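Le gobelet de chez Clinda

J'avais juré de ne plus boire le thé de Clinda, et pourtant j'en étais à mon deuxième gobelet avant neuf heures. Un thé pâle, tiède, avec un arrière-goût de carton, mais on me l'avait servi avec un tel sourire ! Maite Bustamante m'attendait au fond, près de la table blanche, avec son dossier Fundico sous le bras et l'air de quelqu'un qui a mal dormi. « Tu as lu la page 58 ? » Bien sûr que non, je n'avais pas lu la page 58. J'ai hoché la tête quand même.

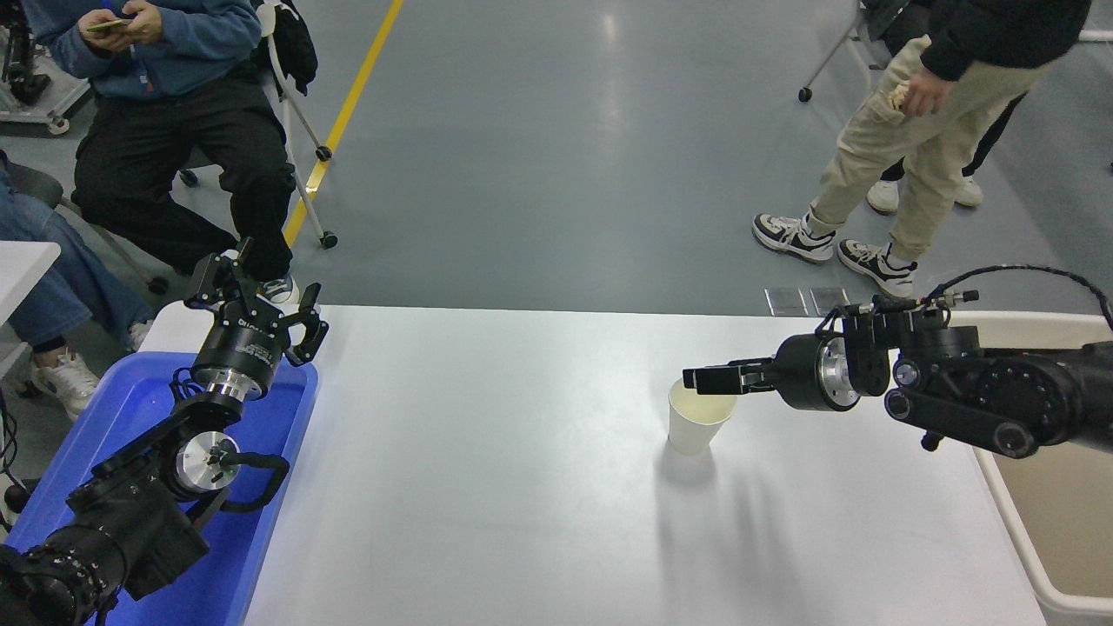

La page 58

Elle parlait d'argent, évidemment. Procházka nous devait 800 euros depuis septembre, et Maite avait retrouvé un reçu de 329 euros signé de ma main. Ma main à moi ! J'ai regardé la signature un bon moment (elle était très réussie, plus belle que la vraie, avec une boucle que je n'ai jamais su faire). J'ai dit que c'était sûrement une erreur de Taltix. Maite n'a rien répondu, et quand Maite ne répond rien, je me mets à parler, c'est plus fort que moi. J'ai parlé de la pluie, de ma sœur, du loyer, du train de 7 heures qui n'arrive jamais à 7 heures.

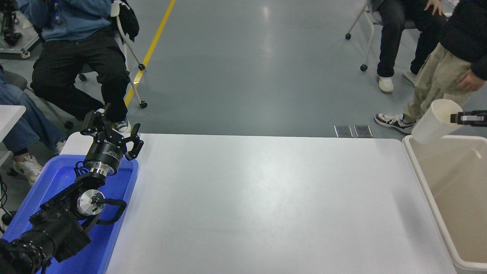
Procházka, il faut le dire, je l'aimais bien. Il m'avait appris à négocier, à mentir un peu, à me taire surtout, et ce matin-là je ratais les trois à la fois. Pendant que je m'enfonçais, je fixais le gobelet renversé au bord du grand bac beige, l'ouverture vers le bas, et je me disais que ma carrière avait à peu près cette allure-là. « Tu étais où, le soir du reçu ? » a demandé Maite. Chez lui, voilà où j'étais. À table, devant un gratin, avec un stylo qu'il m'avait prêté pour noter une recette. Et j'avais signé la feuille en bas pour rire, comme un chef ! Avec une boucle, en plus.

Maite a refermé le dossier tout doucement.

« Et il était bon, ce gratin ?

— Trop salé », j'ai dit.

Elle est partie téléphoner.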